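Plolel Adds Color-Coded Key Covers and Split-Ring Sets to Etine Key Management Line

Oct 1, 2018 – Plolel, a supplier of key storage and identification products for rental property and small office use, has added color-coded key covers and linked split-ring sets to its Etine line. Both products are available for order through the company's existing distributors.

The Etine key cover is a flexible plastic sleeve that fits over the head of a standard house or office key. The blade is left clear, so the key can be used in the lock with the cover in place. Covers are supplied in 8 colors, including yellow, red, white and two shades of green, and are sold in bags of 400 for property managers and 900 for distributors. A single-color bag can be ordered at no extra charge.

The split rings are nickel-plated steel and come in three diameters. They can be linked to each other, which allows keys for one building to be kept on separate rings and still be carried as a single bundle. A ring can be removed from the chain without taking the remaining keys off. Thin wire loops for attaching paper or plastic tags are sold separately. 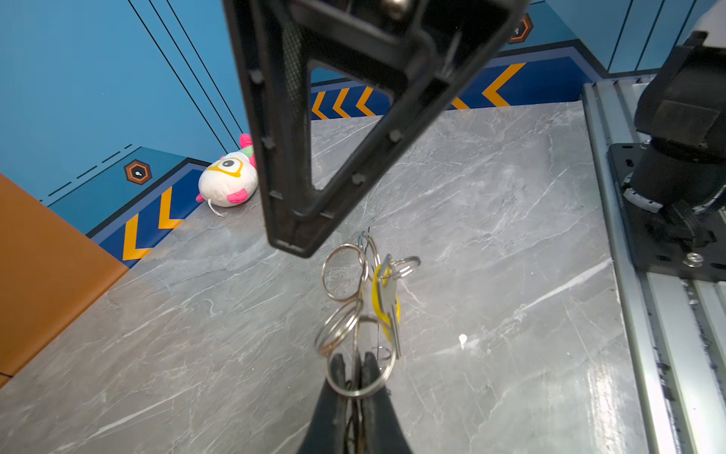
Plolel recommends assigning one color to each door type, such as entrance, storage or utility, and using the same assignment at every site. Covers should be fitted before the key is placed on the ring. The hole in the cover is then lined up with the hole in the key head and the ring is passed through both. Keys with oversized or square heads require the wide cover, which is listed under a separate order number.

The Etine line also includes the Kpodo wall cabinet and the Vokley sign-out register. The cabinet hooks have been lengthened to hold linked bundles as well as single keys – customers with the earlier hooks can order replacements, which use the same screw holes. The register has been reprinted with a column for cover color. Existing registers remain in stock and can be used with the new covers.

Sample packs containing one cover in each color and one ring in each diameter are available to trade customers on request. Two additional cover colors are planned for February.

About Plolel
Plolel supplies key covers, rings, tags, cabinets and registers to property managers, offices and locksmiths. Its products are sold through trade distributors.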